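Section 4: Setting Up Your Gasham Sourdough Crock and Getting Your First Starter Going

Welcome to the fun part! If you've followed Section 3, your Gasham crock has been washed, rinsed and left to air out overnight, and you have a bag of whole wheat or rye flour within reach. From here on it's mostly stirring and waiting, and the waiting gets easier once you start seeing bubbles.

What you need

The crock and its loose lid
The Drerkero spoon from the box, or any long-handled spoon
A kitchen scale that reads in grams
Whole wheat or rye flour
Water that has been left out to come up to room temperature
A rubber band

4.1 Mixing the first batch

1. Put the empty crock on the scale, write its weight on the card inside the lid box, and press zero. You'll want that number later, when the crock is full of goo and you can't remember how much of it is starter.

2. Add 105 grams of flour. Scoop it in gently so it doesn't puff up over the rim.

3. Add 105 grams of water and stir until there are no dry pockets left. Get right down into the corner where the wall meets the floor of the crock — flour loves to hide there.

4. Scrape down the sides with the spoon and smooth the top.

5. Slip the rubber band around the outside of the crock, level with the top of the mix.

6. Set the lid on loosely.

CAUTION: Never clamp, tape or screw down a lid over a live starter. Gas builds up as it ferments, and a sealed container can burst. The Gasham lid is meant to rattle a little.

Note: If your tap water smells strongly of chlorine, let a pitcher of it stand overnight before you use it, or use bottled spring water. Some cities treat with chloramine, which doesn't leave on its own, and in that case a carbon filter helps.

4.2 Finding a good spot

Pick a place out of direct sun, away from the stove, and somewhere you walk past every day. A shelf or a counter is fine. Avoid the top of the refrigerator if yours runs hot. In a cool kitchen, the inside of the oven with only the light on works beautifully, but put a note on the oven door so that it doesn't get preheated with the crock inside!
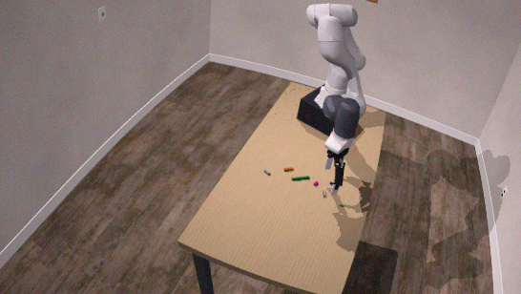

Can I move the crock once the starter is going?

Move it whenever you like. A starter doesn't mind being carried, but it does react to temperature, so expect it to slow down for a feeding or so after it goes to a cooler room.

4.3 Daily feeding

Feed at the same time each day. Awuor Lema, who wrote the first version of this guide, feeds hers at 7 in the morning while the kettle is on, and that's a lovely habit to copy.

1. Stir the starter well, including any liquid on top.

2. Remove all but 50 grams. The discard can go into the trash or compost for the first week. After that, save it for pancakes (see Section 7, and do try the Trerville griddle cakes).

3. Add 50 grams of flour and 50 grams of water. Stir, scrape down, and move the rubber band to the new level.

4. Put the lid back on loosely.

CAUTION: Don't pour discard down the sink. It sets hard in the pipes.

Note: Days 2 and 3 often bring a big burst of bubbles and a rather rude smell, followed by nothing at all. Keep feeding! The early burst comes from bacteria, and the yeast is still waking up.

4.4 Knowing when it's ready

Most starters take up to 14 days, and a December kitchen can stretch that out. Look for all of these on the same day:

It doubles above the rubber band within 8 hours of a feeding
It smells tangy or fruity
It has bubbles all the way through, seen when you pull it back with a spoon

Throw the starter out and scrub the crock if you find fuzzy growth of any color, or pink or orange streaks. Gray liquid on top is harmless and just means it's hungry.

4.5 Your first bake

Hamisi Nyaga's beginner loaf in Section 5 calls for 200 grams of active starter, so the night before, skip the discard step and give it a larger feeding — 100 grams each of flour and water on top of what's there. Leave plenty of headroom. Keep back at least a spoonful for the next round, and if you bake in a Van Acker pot, read the preheating note on the first page of Section 5 before you start.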